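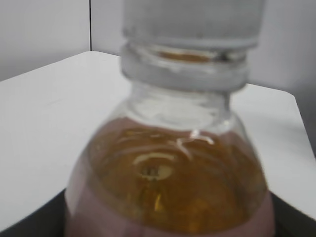 Tetora 台下式饮料瓶回收柜 T-351

产品概述

T-351是一款安装在茶水间或厨房台面下方的分类回收柜，用于收集塑料饮料瓶、瓶盖和瓶内剩余液体。柜体宽度按标准地柜设计，可以直接替换一组现有地柜，不需要改动台面。投放口开在门板上半部分，站着即可投放。

本产品面向办公楼、学校食堂、培训中心和中小型酒店。家庭厨房也可以安装，但要注意柜内需要接一根排水软管，安装前请确认水槽下方有空余的排水接口。

结构说明

柜内分为三个区域。左侧为瓶身桶，容量68升，桶底有滤水格栅。右侧上方为瓶盖盒，可单独抽出。右侧下方为倒液斗，通过软管接入下水。三个部件均可徒手取出，清洗时不需要工具。

门板采用Clitia系列铰链，带缓冲，开启角度足够大，取桶时不会卡住桶沿。门板颜色有白色、浅灰和深灰，订货时请注明。门板背面预留了挂垃圾袋的卡槽，一次可存放一卷备用袋。

倒液斗

含糖饮料留在瓶内会发酵、招虫，也会增加清运重量，因此本柜把倒液斗作为标准配置。斗口有一圈硅胶护边，瓶口可以直接搭在上面。斗内滤网能拦住茶叶、果肉等固体物，建议每天取出冲洗一次。

请勿向倒液斗倾倒食用油、汤汁或热水。食用油会在软管内壁凝结，时间一长就会堵塞。热水会使软管变形，由此造成的漏水不在保修范围之内。
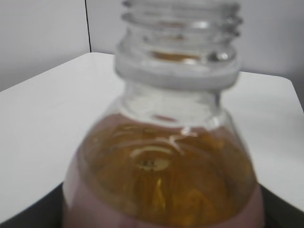

瓶盖与瓶身的材料通常不同，后续处理方式也不同，所以T-351要求分开投放。使用者先拧下瓶盖，投入右侧的盖盒，再把瓶内液体倒净，最后投入瓶身。瓶盖取下后，瓶口会露出一圈圈螺纹，螺纹下方还有一道较宽的支撑环，这一段比瓶身难压扁，投放时请让瓶口朝上，只压瓶身部分。带防盗圈的瓶子，防盗圈可以留在瓶颈上，不必剪掉。标签是否需要撕去，以当地回收单位的要求为准。

适用范围

可投放：矿泉水瓶、茶饮料瓶、果汁瓶、碳酸饮料瓶。
不可投放：玻璃瓶、油瓶、洗涤剂瓶、装过农药或溶剂的容器。
大容量桶装水的空桶放不进投放口，请另行收集。

规格

型号：T-351
订货号：3727
瓶身桶容量：68升
柜门：单开，左右可换向
排水：软管接入，随柜附卡箍2个
供电：不需要
保修：柜体与铰链2年，滤网和硅胶护边属于易耗件，不在保修范围内

安装

1. 关闭水槽下方阀门，清空原有地柜。
2. 将柜体推入，调节四个底脚，使柜顶与相邻地柜齐平。
3. 用随附螺丝与相邻柜体连接。靠墙安装时，背面留出软管的走线空间。
4. 软管接入排水口，两端用卡箍固定。软管全程应向下倾斜，不要形成低洼段。
5. 向倒液斗内缓慢注入一杯清水，检查各接口有无渗漏。

第4步最容易出问题。水槽下已装有净水器或垃圾处理器时，空间会比较紧张，可以选购加长软管。

日常维护

瓶身桶装满后向外平拉取出，不要斜提，否则桶底积水会洒到柜内。滤水格栅下方的积水盘每周清空一次。柜体内壁用湿布擦拭即可，不要使用含氯清洁剂，长期使用会让浅色表面发黄。

铰链松动时，用十字螺丝刀拧紧侧面的调节螺丝。门板下垂则调节上方铰链的前后位置，调整后开合几次再检查缝隙。

选配件

加长软管
备用瓶盖盒
Agbeko 投放标识贴纸（中英文，防水，一套含门板贴和桶身贴）
Plondham 可降解垃圾袋，适配瓶身桶

标识贴纸建议与柜体同时订购。新柜投入使用的头几周，瓶盖常常会被连同瓶身一起投进左侧，门板上有清楚的图示会好很多。贴纸背胶可以移除，更换时先用吹风机低档加热，再从一角慢慢揭开。

供货

白色和浅灰门板有现货，深灰门板需要预订。柜体整装发货，瓶身桶和瓶盖盒装在柜内，软管和螺丝在倒液斗下方的纸袋里，请在签收时核对。外包装有明显破损的，请当场拍照并联系送货方。

旧款柜体的用户可以单独购买新版滤网，尺寸通用。旧款积水盘与新款不通用，订购前请查看柜门内侧的型号标签。

页面更新：2019年11月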